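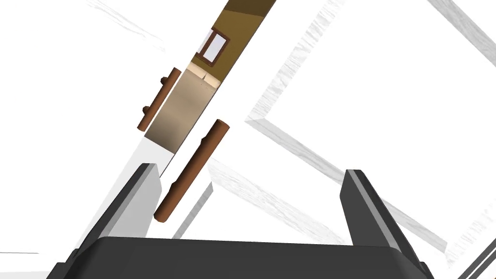
Source: Sunbridge simulation desk, wrist camera render

Setting up the two-arm cabinet cell in Zeneo

The quick start says you can have the cabinet task running in one sitting. Maybe, if you trust every default. I don't, and after setting up this cell more than once I'd suggest you do the boring checks first.

Start with the arms parked and physics paused. Load the house, then the robot, then the task file. Loading the task before the robot is supposed to be fine now. I still won't do it.

Next, open both grippers all the way and read the finger positions back from the joint state. Don't go by the slider in the panel, which shows what you asked for and nothing else. If the two fingers of a gripper disagree, reload that gripper before touching anything else.

Then drive one gripper up to a door handle and stop short of closing. You want the handle between the fingers with space on both sides, as in the render at the top. Check the wrist angle while you're there. The door handles are round bars on short posts, and a grip that looks square from the head can be well off at the wrist.

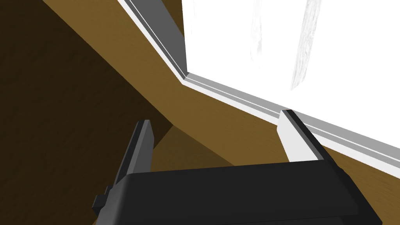
Collision shapes are where I lose the most time. The default setting wraps each finger in a simple box, and the box is bigger than the finger you see. Turn on the collision overlay and bring the gripper close to a flat panel. Do this with nothing between the fingers, and put a fingertip across the edge of the frame so you can compare the drawn tip with its box. The fingers here lean toward each other and end in small flat tips, so a plain box was never going to fit well. Switch to the mesh shape for the fingers and leave the palm alone.

Set the contact solver to 8 passes. The notes say five is enough. It may be, for pushing blocks. Run 3000 steps with the arms still and watch the joint readings – any drift now will look like a bad grip later. 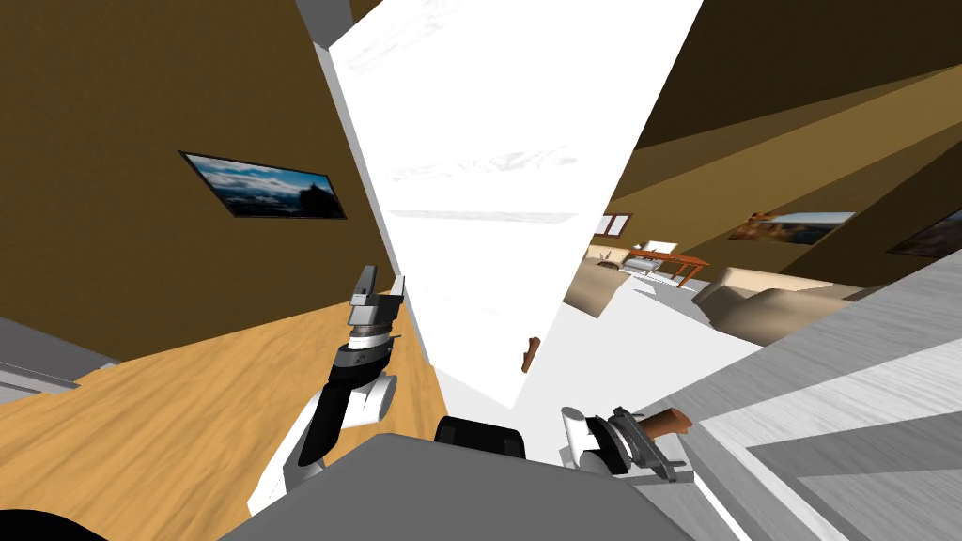

PLIVISCOMBE, February

Grip test, one arm at a time. Close the right gripper on a handle and keep the left one up, open and out of the way. Use the head view for this, and leave its tilt as it is until the test is over. Straightening the camera partway through changes the log, and then you can't compare runs.

Hold for 4000 steps with no pull. After that, add pull in small amounts and write down the force at which the handle starts to slide. Raising finger friction until the slip goes away is the usual forum advice. It hides the problem, and I'd leave friction at stock until the shapes and wrist angle have both been checked again.

Swap arms and repeat. Save the result under a new name, since the Jansen preset gets overwritten on update without a warning.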